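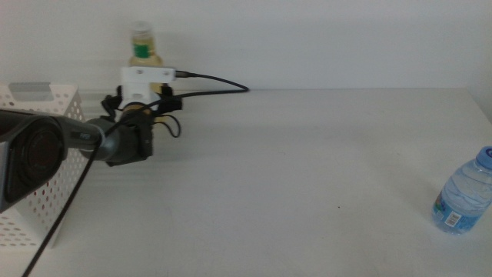

Written by the Workosix student team, notebook page 20, May, started 16:40

Today we worked only on the grip with the small bottle, the one with the green label and the yellow liquid. The big water bottle with the blue cap we keep for later, it is heavier and its wall is ridged, so I think it is a different problem.

The white printed bracket on top of the gripper is version four from Inga (our name for the bracket file, for the new people). Version three had the screw holes too near the edge and it cracked when we tightened. In version four I moved the holes inward and made the block thicker. Print settings are the same as before, do not change them in the shared folder please.

Cable. The connector goes in the right side of the bracket and the thin cable must lie in a wide curve to the back of the table. Last time we had it short and the arm pulled it out in the middle of a run, and we lost the log. Leave the curve wide, also when it looks untidy. The other cable, the one along the forearm, is still not fixed as I would like. I want to put one more clip close to the wrist, but we have no clips in the drawer of this size.

What we did, in order:

Homed the arm, loaded the Womis script, checked the speed limit. It was still on the value from the demo day, much too fast. Changed it back.

First series, closing value 1,375. The bottle slipped down a little in most of the tries. I think the finger pads are worn, the left one more.

Second series, closing value 3,000. No slip, but the plastic of the bottle bent and I did not like the sound. I stopped the series before the end. We should not go so high again with a bottle that has liquid inside.

Third series, a value between them. I forgot to save the number in the file, sorry. It is in the terminal history on the laptop, I will copy it tomorrow morning.

Lift was fine in the third series. Rotation of the wrist with the bottle held upright was fine too until the end position, where the force reading jumps. Log 301 shows it best. I looked at the plot for a long time and I cannot decide if it is the bottle touching the bracket or only noise from the connector. A test with the connector taped would tell us.

For the Gradard competition the rules say that the bottle must be held at least some 20 seconds before it is put down. We have not tested so long a hold with version four. With version three it was possible, but the motor became warm and the grip became weaker at the end.

To do:
new pads for both fingers, not only the left
clips for the cable at the wrist
tape test on the connector, compare with log 301
long hold, write down the motor temperature at start and at end
measure the neck and the body of the bottle again, two of us wrote different values

Arm parked and power off at 18:15. The key for the cabinet is back on the hook.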